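Wemstead Forum > Older desktops > Taking apart and reusing

Old tower with blue latch at the power supply — what to take out first?

Posted by o_valtonen, March 24, 2023

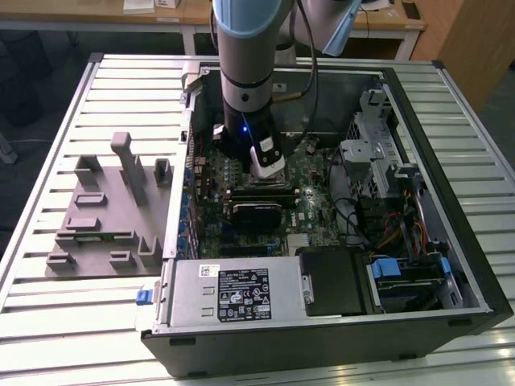
The tower with its side panel off. Green board, small graphics card, silver power supply at the bottom.

Hello all. I have got this tower from an office that was closing in January, and I want to make from it a quiet machine for my mother. The side panel is off and it lies on its side. Before I pull anything I would like to hear in which order you do it. My plan is graphics card first, then the drive cage, then the power supply. I have 3 evenings for it and I am not in a hurry.

Also I want to know if the graphics card is worth keeping. My mother reads mail and looks at knitting patterns.

Orvokki

hartmut_v wrote:

Card first is right. It is sitting in the middle of the board and you will hit it with your hand all the time if it stays. Look for the small catch at the end of the slot before you pull. I broke one of these catches once and after that the card was never firm again.

For mail and knitting patterns I would leave the card out completely, if the board has its own video output. One fan less, and the machine is more quiet.

GinevraDL wrote:

I don't agree with Hartmut about the card. On many office towers the built-in video is weak, and the patterns today are big PDF files with many colors. My aunt was waiting 20 seconds for every page. Try both ways before you decide, it costs you nothing.

About the order: I would start with the power supply, not with the card. The blue latch at the end of it looks to me like a release, so maybe no screws at all. When the supply is out, you have much more room for your hands.

hartmut_v wrote:

Ginevra, if she takes out the supply first she must unplug its cables from the board while the card is still in the way. This is exactly where people pull too hard. I stay with my opinion.

kai.wunderlich wrote:

Please, both of you, the first step is the power cord out of the wall. Then hold the power button a few seconds, wait a little, and touch bare metal of the case before you touch the board. And never open the power supply itself. There are warning signs on the label and they are serious, also when the cord is out.

After this I think the order is a matter of taste. I do the drives first, so that I cannot drop something on them.

o_valtonen wrote:

Thank you Kai, the cord was out already, but I did not know about the button. I will do it.

Ginevra, you think the latch holds the whole supply? I was afraid it is only for the cable or for some cover.

GinevraDL wrote:

I can't promise it. I had a similar one, and there I pushed the latch and the supply moved a little toward the inside, then it came up. But on mine there were screws at the back too. Look at the back of the case first. If it does not move with a light push, stop and look again — something is still holding it.

E_Bauerfeind wrote:

One thing is missing in this discussion: dust. Office machines can collect a lot between the fins of the heatsink, and in my experience half of the noise comes from there. Use a soft brush and short blows from an air can, and hold the fan with one finger so it does not spin. If you take off the heatsink you need new paste. I use the one from Skendent, the small tube is enough for 4 machines.

And make a drawing of the thin cables going to the drive bays before you pull them. I put a bit of paper tape on each one and write a number. It looks silly, but it saved me a whole evening.

hartmut_v wrote:

With the tape I agree fully. With the paste I would wait. If the machine does not get too warm, I leave the heatsink where it is.

E_Bauerfeind wrote:

Hartmut, old paste becomes hard like chalk. I change it always.

o_valtonen wrote:

So many good answers. I think I will do it like this: cord and button, tape on the cables, card out, then drives, then I look at the back for screws and try the latch. The paste I will buy in any case, then it is there if I need it.

One more question. I would like to put in a new SSD. Kocabaş in Skokimville has one for 149 with the mounting frame included. Is the frame necessary, or can I fix the SSD in the old drive cage?

kai.wunderlich wrote:

The cage is most likely made for bigger drives, so you need some adapter, but a simple one is very cheap. Ask in the shop what the SSD costs without the frame. And measure the cage before you go there.

GinevraDL wrote:

I used strong double-sided tape for mine and it has been holding for years. An SSD has no moving parts, it does not care.

hartmut_v wrote:

Please no tape for the drive, when it is for somebody's mother. Take the adapter and put in the screws.

o_valtonen wrote:

Adapter it will be. I start tonight with the cables and will write again when the card is out.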